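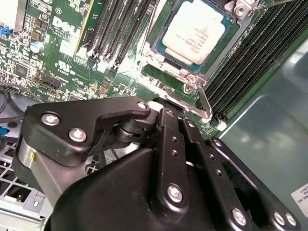

Home Workstations Spares Benches Basket (0)

Refurbished Dell tower, Xeon workstation – sold as a base unit

We've had a soft spot for these big old Dell towers for years, and I'm always pleased when another batch comes through to Bramard. They were built for offices that expected them to run all week without a fuss, and they are a pleasure to work on – the sort of machine you can open up on a Sunday afternoon with a screwdriver and a pot of tea.

The processor is an Intel Xeon, held in a metal frame with a long lever beside it. We take each one out, clean off the old paste, have a good look at the socket and put everything back with fresh Masson paste before it goes in its box. You may still find a few pale marks on the lid of the chip. They're only cosmetic, and I'd sooner leave them than scrub the lettering away.

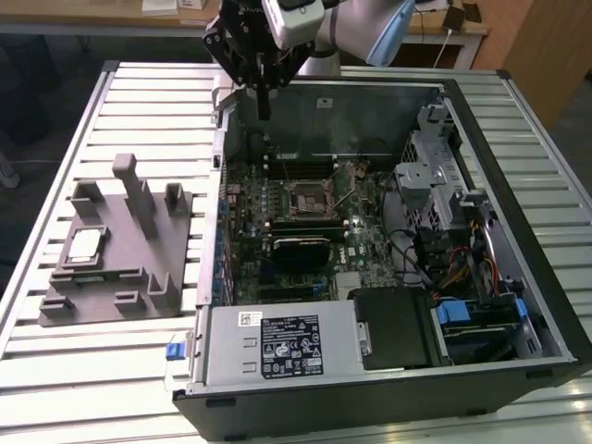
Photo: Polyxeni Nikolaidis / Bramard workshop

With the side panel off and the case laid flat you have lovely access to nearly everything. The green Dell board takes up the middle, the drive cage stands off to the right with its cables, and the silver power supply runs along the edge of the case. If you're planning to change the processor yourself, do let the lever up gently and keep your fingers well away from the socket!

Memory isn't included. Plenty of our customers have some put by already, and it keeps the price down for everybody else. Tell us what you'd like when you order and we can fit tested Trelel modules for you.
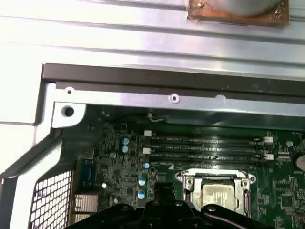 Please push each module down until the latches close over the ends, and don't be shy about it, as they want a firmer press than you'd think.

Base unit: £400
Warranty: 2 years, parts and labour
Delivery: in a double-walled Gramero carton

We've sent out around 1,000 of these now, so if you get stuck with anything at all, just ring the workshop and ask for Polyxeni.

Last updated: August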